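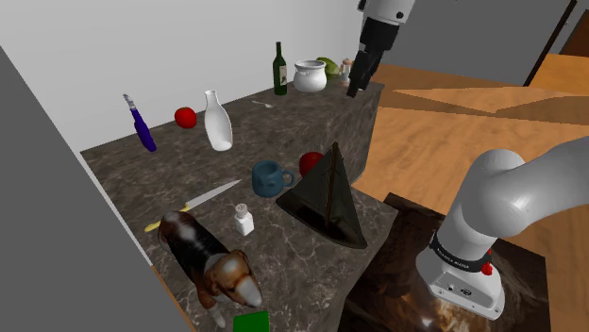

A red fruit and a white vase on a stone counter.

The Reading of the Names

By the time Amber Bunting had got to the third page of her speech it was past eleven at night and the tea had gone cold twice, and she had still not written a sentence she would be willing to say out loud in front of Algirdas Lill.

She was the youngest mayor Skosbridge had ever had, and she had been in the job since January, which was long enough to learn about culverts and dog licenses and much too short, she felt, to stand up on the riverbank in May and talk about the ferry. Everybody in town had a piece of the ferry. There were 2,453 people in Skosbridge and 16 names on the stone, and if you sat down with a pencil and a patient aunt you could draw a line from any one of them to any other. Amber's own line was a thin one. Her grandmother had been supposed to ride over to Stelville that morning for a hat, and had stayed home with a toothache, and that was all of it, although the family did get a good deal of use out of that toothache over the years.

What she had written so far was this: "We gather today to remember a dark morning in the life of our town." It was a perfectly fine sentence. Neville Tindall had said very nearly the same thing every year he was mayor, and he had said it beautifully, with his hat held against his chest, and people had gone home afterward and started their potato salad feeling that the thing had been properly done.

She crossed it out, and then wrote it back in, and went to bed.

On Monday she walked up the hill to see Mr. Lill. She had meant to telephone, but he was eighty-eight and didn't care for it, and besides, it was a lovely soft morning with the lilacs just coming out all along Phan Street, and she thought the walk might shake something loose. He was on his porch, shelling peas into a saucepan.

"You've come about the speech," he said.

"Is it that plain?"

"Neville used to come up too. First year only." He pushed the other chair toward her with his foot, and since there were clearly more peas than one man needed to shell by himself, she sat down and took a handful.

He had been a deckhand on the ferry, six weeks into the job. He was the one who had gone in after the Mansilla boys and come up with one of them. Every year he stood at the back by the willows, in a brown suit, and every year the mayor asked him to raise his hand and he raised it about as high as his shoulder.

"What would you like me to say?" Amber asked him.

He thought about it for so long that she finished her peas and took some more.

"There was a woman on board with a cake," he said. "Beverley Tapley. She was taking it over to her sister, a coconut cake, in a tin box, and she wouldn't set it down. I told her, ma'am, you can set that down, and she told me I'd be the kind of boy to sit on it." He laughed, and it turned partway into something else, and he waited for it to pass. "Every year they read her name and every year I think, they ought to say about the cake."

So that was how it came about. She spent that whole week going from kitchen to kitchen in the evenings, with a notebook, being given more pie than any person could be expected to hold. She learned that Mr. Darko, the schoolteacher, had whistled through his teeth and owed money at the feed store. She heard which of the bridesmaids had been cross. Hortensia Mansilla, whose brother had been nine, brought out a shoebox and took off the lid, and then put it back on and simply told her that he'd hated shoes and could do the voice of a goose.

The day was windy. The band lost some of its music into the river, and the microphone squealed. Amber said the line about the dark morning, because she had decided in the end that people would miss it. Then she read the names, slowly, and after each one she read what she had been told.

When she came to the cake, a woman she didn't know laughed out loud and clapped a hand over her mouth. Hortensia laughed at the goose. It took a long while to get through all of them, much longer than it ever had, and the little children got loose and ran up and down the bank, and she let them.

She didn't ask Mr. Lill to raise his hand. Afterward she found him by the willows with his jacket over his arm, talking to Neville Tindall about whether coconut would keep in this heat.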